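Lundham Repair and Reuse Workshop
Interim report to the Bredell Fund
Period covered: first half of the grant year, to December

1. Summary

The workshop has now been open for six months at the Gratberg Road unit. The grant pays for the rent, the part-time coordinator's wages and a share of the tool budget. We are on track against three of the four targets agreed in the offer letter. The fourth, evening classes, is behind, and section 4 sets out what we plan to do.

2. Repairs

Residents brought in 909 items during the period. Small kitchen appliances were the largest group, followed by lamps, clothing and bicycles. Kettles and toasters made up more of the work than we had planned for, and we have bought a second appliance tester from the tool budget so that two benches can run at once.

Items that could not be mended were returned to their owners or, with their agreement, stripped for parts. The parts store is now sorted by type and labelled. Before that was done, repairers were spending too long looking for fuses and switches, and several people were asked to come back another day for jobs that should have been finished while they waited.

The most common reason for failure was a case that could not be opened without breaking it. We have started keeping a list of these by make and model, and will share it with the Fund at the end of the year.
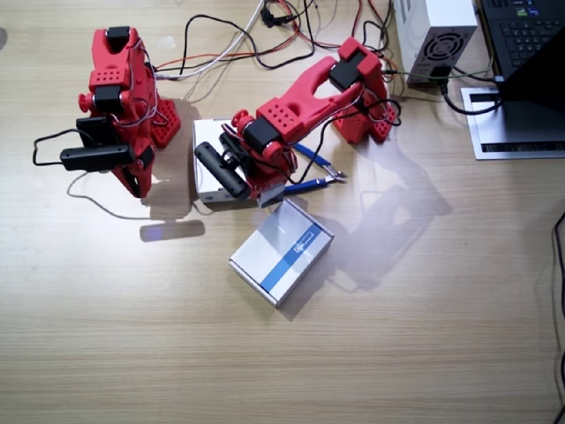 Demand is uneven. The session after the school holidays was full by 10.30 in the morning and we had to close the door to new arrivals. Midweek afternoons were quiet until November. We have moved one afternoon session to 5 pm, and attendance at it has been better, mostly from people coming on their way home from work.

3. Tool library

The tool library opened two months later than planned while we waited for the insurer to agree wording on power tools. It now has 80 members. The most borrowed items are the carpet cleaner, the hedge trimmer and the long ladder. Late returns have been a nuisance but no tool has been lost. We charge no fines and send a text message the day after an item is due.

4. Evening classes

We ran classes in basic sewing, bicycle maintenance and wiring a plug safely. In total 49 people attended, which is below target. The sewing class filled quickly and has a waiting list. The bicycle class was cancelled once when the heating failed.

Our tutor for the woodwork course withdrew in October. Palaniappan Joinery has offered a replacement and the use of its yard, and the course will now run in the spring. We ask the Fund to allow the unspent tutor fees to be carried into the second half.

5. Money

Spending on rent and wages is in line with the budget. Electricity has cost more than forecast and will overspend by the year end unless the landlord completes the work on the back windows. Donations at the door came to £3,298, all of which has gone into consumables such as solder, thread, inner tubes and cable.

6. Next six months

We will run the woodwork course, add a second sewing class and replace the worn bench vice. We also intend to trial a booking system for larger items, which currently take up floor space while they wait. The lease comes up for renewal in the summer and the landlord has indicated a small increase. We will send the new figure to the Fund as soon as we have it in writing.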